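Removals Quotations Should Be Binding, and the Trade Should Say So First

A household that moves from one town to another hands over nearly everything it owns to people it met that morning. The arrangement rests on a single sheet of paper, the quotation, which was usually prepared some weeks earlier by someone who will not be present on the day. It is the view of this paper that the quotation has been allowed to become too weak a document, and that the removals trade has more to gain than its customers from making it a strong one.

The present position is familiar to anyone who has moved house. A firm offers a figure by telephone or through a form on its website. The customer lists the large items, forgets the loft and underestimates the boxes. The firm, which knows that lists of this kind are always short, prices the list as given, since a competitor will do the same. On the day, the crew finds more than was declared. The price rises, or the van leaves without the contents of the shed. Both outcomes are permitted by the terms, and both are resented for years.

Neither side has behaved dishonestly in such a case. The customer cannot be expected to know the volume of a wardrobe, and the crew cannot be expected to carry goods for which no payment has been agreed. The fault lies in a procedure that asks the less experienced party to make the measurement and then makes that party pay for the error.

Rotard, a haulier of household goods with depots in several counties, reviewed its own files on this question last year and was good enough to share the results. Of 136 long-distance removals booked without a visit, 50 ended with a charge above the quoted figure. The firm had received 126 bookings in the same period where a surveyor had walked through the property beforehand. Disputes over price in that second group were rare enough to be dealt with by one member of staff alongside her other duties.

Those figures come from one company and should be treated with the caution that this requires. They do, however, agree with what experienced foremen will say when asked. A visit of half an hour settles matters that no form can settle: the width of the stairs, the distance from the door to the nearest place where a lorry may stand, the piano that has not been mentioned because it has been in the dining room for so long that the family has stopped seeing it.

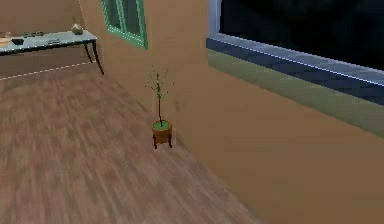 Mutbridge, December

The usual objection is cost. A surveyor's time must be paid for, and many visits do not lead to a booking. Smaller firms argue that a duty to survey would favour the large ones, which can spread the expense over more work. The point deserves a proper answer. A survey by video call is now quite workable for most flats and smaller houses, and a customer with a telephone can show the inside of every cupboard in less time than it takes to complete the longer sort of form. Menar, which runs only a handful of vans, has worked in this way for three years and charges a small fee for the call, returned in full if the customer goes on to book. Its owners report that the fee also discourages those who are merely collecting prices.

A second objection is more serious. A binding price, it is said, will tempt customers to add goods after the survey has been made. Some will certainly do so. The remedy is to bind both parties to the same inventory. If the surveyor's list is attached to the quotation, signed by each side and carried by the crew, an additional sofa is plainly an additional sofa, and may be charged at a rate printed on the same page. What should no longer be possible is a charge for goods that the surveyor saw, or ought to have seen, and failed to allow for. An error by the firm should be met by the firm.

The inventory has a further use that is too little considered. Certain belongings fall between the terms of almost every contract. House plants are the common instance. Many firms will not insure them, a number decline to carry them on journeys of more than 100 miles, and still more say nothing about them at all until the driver is standing in the hall. The same is true of paint, gas bottles, the contents of freezers and tanks of fish. A list made in good time allows the customer to find another arrangement. A refusal made at eight in the morning, with the new owners expected at noon, does not.

It may be asked whether rules are needed, or whether the market will deal with the matter unaided. The experience of the past decade is not encouraging. Comparison websites rank firms by the first figure offered, and so reward the firm whose first figure is least complete. A company that surveys with care and quotes in full will appear dearer than one that does neither, though the final bills may be the same or may even stand in the opposite order. Customers who move once in ten years have little chance to learn the difference, and by the time they have learned it they have no further need of the knowledge.

This paper therefore favours a modest requirement. Any quotation for the removal of a whole household should state, in its first line, whether it is binding. If it is not, the first line should say so in plain words and should give the highest sum that may be charged. A binding quotation should be supported by a survey, in person or by video, and by an inventory of which the customer keeps a copy. Storage, where it forms part of the work, should be priced by the week on the same page, including the charge for bringing goods out again. This last item is missing from a surprising number of agreements, and it is the one most often disputed when a purchase is delayed and furniture bought for a fortnight's shelter remains in the warehouse until spring.

Trade bodies could adopt such a rule without waiting for legislation. Kostiuk, whose business is chiefly in storage, has already altered its standard form along these lines and has asked the carriers it works with to do likewise. Several have agreed. Others have replied that they will move when their competitors do, a position which is easy to understand and which, if held by all, will leave matters exactly where they stand.

Until the rule is general, customers would be well advised to ask for a survey, to decline any figure given without one, and to read the paragraph on additional charges before paying a deposit.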